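Clellcombe Users' Board > Data Collection > Garments and Soft Goods

Topic: Two-handed shirt folding – when should an episode be discarded?
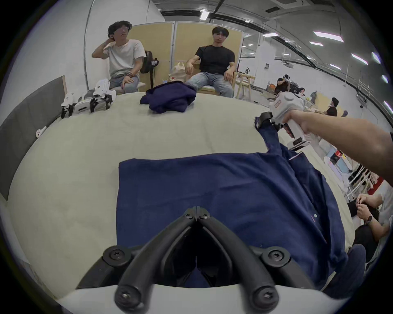
Wrist view, navy shirt, second gripper at the cuff.

lelonex_ops
Posted 9:14
Site coordinator | 212 posts

We are preparing the November release of the shirt folding set and would appreciate the views of other sites before the acceptance rules are fixed. The set is recorded with two hand-held grippers, and each contributing site is asked to supply 100 accepted episodes per garment type.

Our present rule is that an episode must be discarded if either gripper loses the cloth after the first grasp. Applied strictly, this removes a large share of the sleeve work. Operators at our site have asked whether a dropped cuff that is picked up again at once should count as a failure. The written guide from Sarnon does not address the point.

We would also welcome comments on garment placement. The attached view shows the shirt laid flat on the pale padded surface, with one sleeve taken out at an angle.

tabletop_nine
Posted 9:52
Member | 47 posts

Our site keeps such episodes. A policy trained only on clean grasps has no example of what to do when the cloth slips, and cloth slips often. We mark the episode with the tag "regrasp" and leave it in the main set. Those who do not want it may filter on the tag.

hemline
Posted 10:20
Member | 138 posts

I must respectfully disagree with the previous reply. We followed the same practice for 3 months on trousers. The trained policy began to release the waistband and take it again in places where there had been no slip at all. We believe it had learned the release as part of the task. After the tagged episodes were taken out and the policy was trained again, the behavior was much reduced.

I accept that this is a single result on a single garment. I would still ask that regrasp episodes be kept in a separate folder and that they not count toward the 100.

tabletop_nine
Posted 10:41
Member | 47 posts

May I ask what share of the trouser set carried the tag? If it was one episode in three, the outcome is not surprising. Our share is well below that.

hemline
Posted 11:05
Member | 138 posts

It was 32 out of 100. I agree that this is high. The operators were new, and the cloth was heavier than anything we had used before.

lelonex_ops
Posted 11:30
Site coordinator | 212 posts

Thank you both. A limit on the share would be simple to check at intake. We shall put that to Sarnon as one option and the separate folder as another.

On placement, does any site require that the surface be cleared of other garments?

quay_lab_b
Posted 13:08
Member | 19 posts

We do. In your view there is a second navy garment, bunched up toward the far edge, in nearly the same color as the shirt. For a model that must find the edge of a dark shirt, I would consider this a needless difficulty. Our instruction to operators is that only the target garment may lie on the surface when recording starts.

The background is also busy. There are two seated men beyond the surface and further people at the right. Our own recordings are made against a plain screen.

nt_review
Posted 13:36
Reviewer, Nguyen-Tran | 406 posts

From the review side, I would caution against the plain screen. We received a set recorded in that manner last year, and the policy performed well in front of the screen and poorly elsewhere. Rooms with people, chairs and shelving are closer to the conditions in which these systems are expected to work. We do not reject episodes for background content, provided that the people present have signed the release form.

A second garment is a different matter. We accept it when the task label names the target clearly. "Fold the shirt" is sufficient if there is one shirt laid out. "Fold the clothes" is not.

quay_lab_b
Posted 14:02
Member | 19 posts

The point about the screen is noted, although our results have not shown the same drop. We would be willing to record part of our share in an open room for comparison. I maintain my position on the second garment. Labels are often written in haste at the end of a session, and a reviewer cannot be expected to correct all of them.

hemline
Posted 14:25
Member | 138 posts

One further request concerning sleeves. Would the coordinator please state in the guide which part of the sleeve is to be pinched? The cuff is held in the view posted here. Our operators were told to take the sleeve at the elbow, and sets from the two sites will not agree if they are merged.

lelonex_ops
Posted 15:10
Site coordinator | 212 posts

Our instruction is the cuff – it gives the other gripper more room over the body of the shirt. I was not aware that the guide had been read differently elsewhere. Please hold any elbow episodes for the present and do not delete them.

The following will be sent to Sarnon with a link to this topic:

Regrasp episodes: limit on share, or separate folder. Not agreed.
Second garment on the surface: permitted with a clear label, or not permitted. Not agreed.
Background: no restriction, signed forms required.
Sleeve grasp: cuff, subject to confirmation.

tabletop_nine
Posted 15:22
Member | 47 posts

Please add the question of whether buttons must be fastened before the shirt is laid out. We have both kinds in our set.

lelonex_ops
Posted 15:31
Site coordinator | 212 posts

Added.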